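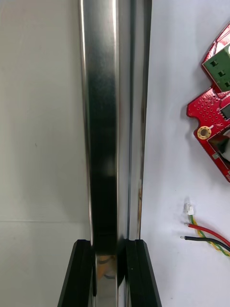
Drokstead Gimow – Interner Support, Gruppe Lager & Fertigung

Ticket 1134
Eröffnet: 8/2/22
Betreff: Favus druckt Etiketten doppelt
Status: offen

Seit dem Update kommt jedes Kleinteil-Etikett zweimal raus. Nur am Ledesma-Drucker, der andere läuft normal. Artikelnummer stimmt, Barcode auch, aber der Bestand wird 2x abgebucht. Bitte schnell, Inventur steht an.

Schon probiert:
- Drucker aus/an, nichts
- Warteschlange geleert, nach 3 Etiketten wieder das gleiche
- Vorlage neu geladen, Umlaute jetzt kaputt (ä wird Fragezeichen)
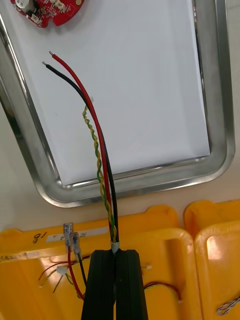
Kabelbündel, rote und schwarze Litze mit blanken Enden

Nachtrag: Fehler 555 im Protokoll, immer direkt nach dem ersten Druck. Sieht aus als ob Favus keine Rückmeldung kriegt und den Auftrag nochmal schickt. Timeout hochgesetzt, dann kam
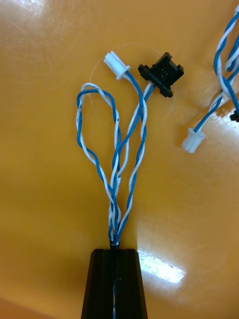
erstmal nur noch ein Etikett. Nach der Mitagspause wieder doppelt. Einstellung war zurückgesetzt, wer oder was macht das? Hab keine Adminrechte, kann da nicht weiter reinschauen.
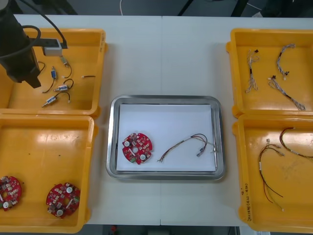 Arbeitstisch, gelbe Kästen links und rechts, Edelstahlschale in der Mitte

Workaround: Etiketten einzeln über den anderen Drucker, Zweitbuchung von Hand stornieren. Dauert ewig. Brauchen die alte Treiberversion zurück, bitte Rückmeldung hier im Ticket, nicht per Telfon.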